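The seed swap, and what to do with your leftovers

Well, what a turnout! I'd put out 140 of the little brown envelopes and honestly thought I'd be taking half of them home again, but by the time the urn had boiled for the second round of tea there were only the parsnips left, and you know how people are about parsnips. Thank you to everyone who came along to Flerkavstead on Sunday, and especially to Tímea Kozma, who brought her runner beans in an old biscuit tin and went home with more varieties than she came with.

A few of you asked me to write up what I was saying by the door, so I'll have a go, though I was mostly repeating what Erzsébet Szekeres told me years ago when I first took on my plot at Osalell.

The main thing is to keep seed cool and dry. A kitchen drawer next to the oven is a bad spot, and so is the shed, however handy it feels. I keep mine in a lidded tin on the floor of the wardrobe in the back bedroom, in paper envelopes with the name and the month written on. Write it on before you fill the envelope! I've got a packet that says "squ" and then a long wiggle where the pen went over the lumps, and I have no idea if it's squash or something else.
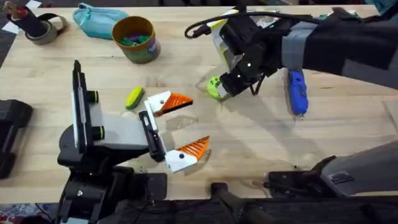 Can I still sow tomato seed that's four or five years old?

Usually you can, if it has been kept dry, but fewer will come up, so sow more thickly than you would with fresh. Parsnip and onion are much fussier and I'd buy or swap for those every year.

If you're not sure about a packet, do the kitchen paper test. Damp a sheet, put ten seeds on one half, fold the other half over and slip it into a sandwich bag somewhere warm. Have a look after a week (peppers want longer, they sulk). If most of them have sprouted, sow as normal. If it's only 3 or so, sow the lot and hope. If nothing has moved after a fortnight I give up and put them out on the compost, where of course they sometimes come up beautifully in the wrong place.

Kornél Sipos wanted to know about saving from shop-bought squash. You can try it, but squash cross with each other terribly, and what you get may be a lumpy great thing that tastes of wet cardboard. I grew one like that for a whole summer because I'd got fond of it. Peas, French beans, lettuce and tomatoes are far better to start with, as they mostly keep themselves to themselves.

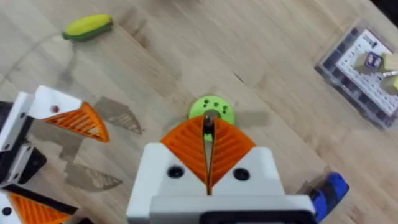
Beans are the easiest of the lot. Leave a few pods on the plant until they've gone papery and you can hear them rattle, then bring them indoors and leave them on a tray for another couple of weeks. I'm always impatient at this stage and I always regret it, because one soft bean will turn the whole jar mouldy. Bite one if you like. If your tooth leaves a dent, give them longer.

Tomatoes are messier. Squeeze the seeds and jelly into a jam jar with a splash of water and leave it on the windowsill for a few days until it smells really quite nasty, then rinse it all through a tea strainer and spread the seeds on a plate. Not on kitchen roll, they stick like glue and you'll be picking bits off until Christmas.

Boglárka Medve has asked me to say that she still has spare "Jullness" pea seed, the tall purple-podded one from her aunt's garden. It wants a good strong support, taller than you think, and it's late to crop but very sweet. Catch her at the gate any evening after six.
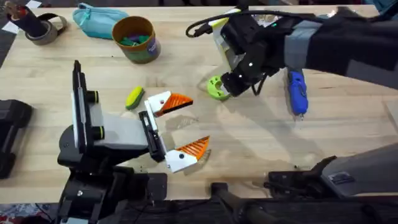 Dates and bits

The next get-together is in June, when we'll be swapping young plants instead of seed. Please label your pots, and bring a tray to carry things home on. Dénes Lengyel is bringing leeks, nearly 71 of them at the last report, so do take some off his hands. Cake very welcome, as is anyone who can lend a second trestle table.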